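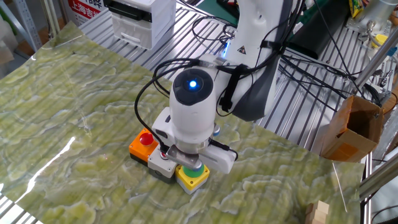
Geum: Color, Size and Order in a Small Row of Push Buttons
Project report, Rorumbridge
Sølve Ljungberg
6/6/21

1. How the project began

I have been fond of buttons for as long as I can remember. My grandmother had a doorbell you could lean on with your whole palm, and I think a good deal of this report goes back to that doorbell, though it took me most of the spring to see it. When we were asked to choose an everyday object and look at it properly, my classmates went for chairs and kettles and one very handsome bread bin, and I went for the plain industrial push button in its plain little box.

The name Geum comes from the garden plant, which flowers in reds, oranges and yellows. It was only meant to be a folder name, but it stuck, and by the time I needed a title I had grown attached to it.

The question I settled on was a small one. If you put a few button boxes close together, what does a person go by when deciding which is which? Is it the color of the box, the color of the button, the size of the button, or simply where it stands in the row? I had a strong opinion about this before I started (color of the button, obviously!) and I am happy to report that I was partly wrong.

2. The boxes

I wanted boxes that differed in more than one way at once, so that people would have to choose what to trust. The orange box has a big red mushroom button on top, the sort that practically begs for the flat of your hand. The yellow box has a large round green button. Between those two comes the quiet one, a light gray box with a small red button set into a round collar.

The gray box turned out to be the heart of the whole thing. Its button is red, like the one on the orange box, but much smaller, and its housing has no strong color to help you along. If you tell someone "the red one," there are two honest answers, and you can learn a lot from which answer they give first.

All of the boxes have a lower part in a different shade from the top. I hardly noticed this in the beginning, and then I couldn't stop noticing it. The lower part gives each box a sort of waistline, and several people told me it made them look for the color near the top, close to the button, and ignore everything below.

3. The sheet underneath

My first trials were done on bare metal slats, and they were miserable. The lines of the table run off at their own angle and the eye wants to follow them, so that a perfectly neat row of boxes looked crooked no matter how often I nudged it. I tried brown paper, then an old bedsheet, and then I found the end of a roll of marble-pattern covering at Rakholm, green with pale wavy veins, and brought it home under my arm in the rain.

I know it's a funny choice. A plain gray sheet would have been more proper, and I did hear about that at the midterm review. But a real button seldom sits on plain gray. It sits on whatever the workshop happens to have, and I liked that the boxes had to hold their own against something busy. The orange and the yellow manage very well. The gray box has a harder time, as its color is closest to the paler veins. 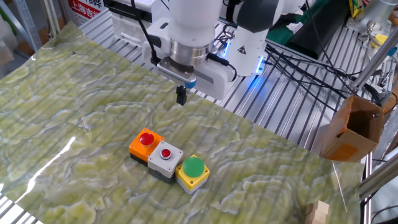 Figure 1. Orange, gray and yellow boxes in a slanting row on the green sheet.

4. Setting out the row

I spent more time than I like to admit on how far apart the boxes should stand. With a wide gap between them, people treated each box as its own thing and read its color straight away. Pushed up close until they touched, or nearly so, they became one object in people's minds, a sort of panel, and then position began to matter much more. I ended up preferring the close arrangement, as it made the question harder and the answers more interesting.

A straight row and a slanting row also behave differently. In the slanting row one box is nearer to you than the others, and being nearer seems to make it feel more important. I would have liked a proper round of testing on that alone, and I hope to get back to it in July.

A few practical notes for anyone who wants to try the same:

Cut the sheet larger than you think you need. Mine lies over the slats and you can see faint ridges coming through, so a thicker covering would be better.

Glossy plastic shines. Under a strong lamp you get a white streak across the marble, and if a box sits next to it people look at the streak first.

Write down the order of the boxes before every round. I forgot twice, and had to throw out both rounds.
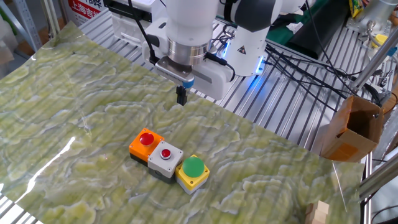 Figure 2. Large red button, small red button, large green button.

5. The cards

I called the answer card Atus, for no better reason than that it fitted in the corner. Each card had 16 short questions, printed on both sides. Some gave an instruction ("press the red one," "press the one in the middle," "press the big one") and asked which box the reader would pick. Others showed nothing but a small drawing of circles and asked for the color from memory.

I handed out 254 cards and got 153 back, a better return than I had dared to hope for. Not everyone turned the card over, and a few questions were skipped, so the total came to 2,403 single answers. My target had been 2,000, and I celebrated with cake.

6. What people went by

Size beat color more often than I expected. When asked for "the red one," most people chose the large mushroom button on the orange box and never mentioned the small one on the gray. Quite a few said afterward that they had remembered the gray box as having no color at all, button included. That surprised me so much that I went back to the box and looked at it again, as if it might have changed.

Green caused no trouble whatsoever. With a single green button in the row, people found it wherever I put it, and they hardly cared that it sat on yellow.

The middle position was the weak one. A box with a neighbor touching it on either side was described the least and mixed up the most. I can't fully separate this from the fact that my middle box was also the gray one with the small button – a flaw in the plan that I should have caught in the first week. A fairer test would give each box its turn in the middle, and the next version of the card will have room for that.

7. Comments on the draft

I sent the draft out before finishing it and asked for blunt remarks.

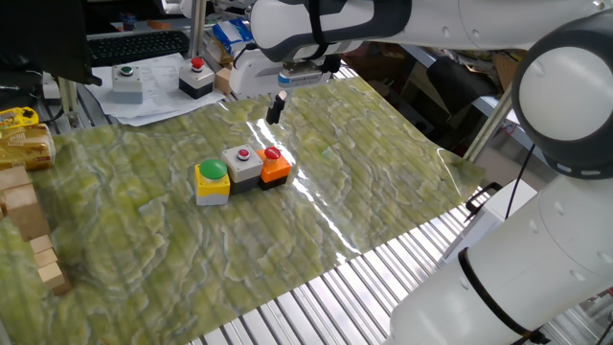 Stellan Forsberg wrote that I was being too kind to the yellow box. In his view a green button is easy to find only as long as there is one of it, and he would like to see a second, smaller green button added to the row before I make any claims about color. He also thought the marble pattern should stay, but that I ought to repeat a few rounds on a plain sheet, so a reader could tell how much of the gray box's trouble came from its surroundings.

I agree with him on both points. The small green button is on my list, and so is a length of plain covering, if Rakholm has any left. Until then the result about green should be read as a result about one green button among two red ones.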